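Outdoor Light and Training Adherence in Recreational Runners: Project Report

Group members: Jade Dhillon, Kojo Addo, Petronella Nkosi
Supervisor: Kelly Araújo

1. Aim

The project tested whether runners who train alone are more likely to skip a planned session on a bright day than on an overcast one. Earlier coursework had looked at rain and temperature only.

2. Method

We recruited 26 runners from two local clubs. Each kept a log in Tivent for one term, entering the planned start time, the actual start time, the distance and the sky condition (clear, partly cloudy or overcast). Group sessions, held every Wednesday, were left out of the analysis. A session counted as skipped if the runner covered less than 1,000 metres or did not start on the planned day.

Sky condition was self-reported. Petronella compared the entries with readings from a light sensor on the roof of the Falcão building and removed those that clearly disagreed.

3. Results

After cleaning, 489 planned sessions remained. Skipped sessions were slightly more common under clear skies, but the difference was small and did not hold once start time was included in the model. Midday sessions were skipped most often in all sky conditions. Runners who worked from home moved their start times more than the others did — usually later.

4. Limitations

The term ran into December, so very warm or very short days were unevenly represented. 3 runners stopped logging before the end and their partial records were kept. Shoe type and running surface were not recorded.

5. Further work

A second term of logging would allow start time and sky condition to be separated properly. The sensor should be read at the same interval as the logs.

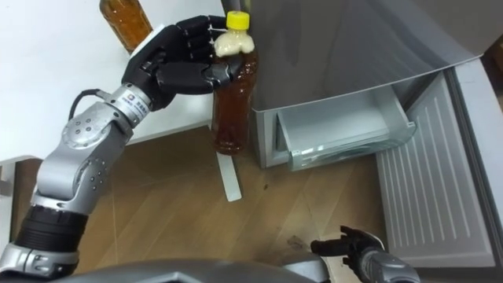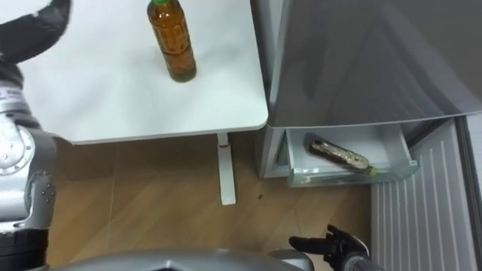
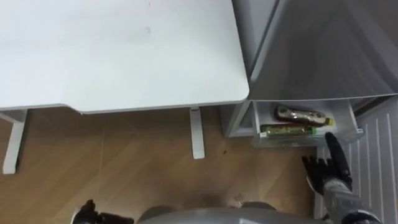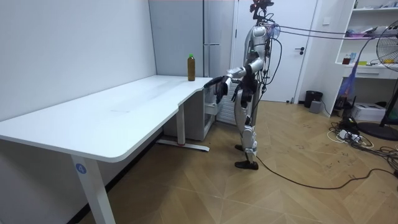 Figures 1 to 4. Robot and white desk; a tea bottle in Figure 1 and bottles, likely tea, in Figure 2.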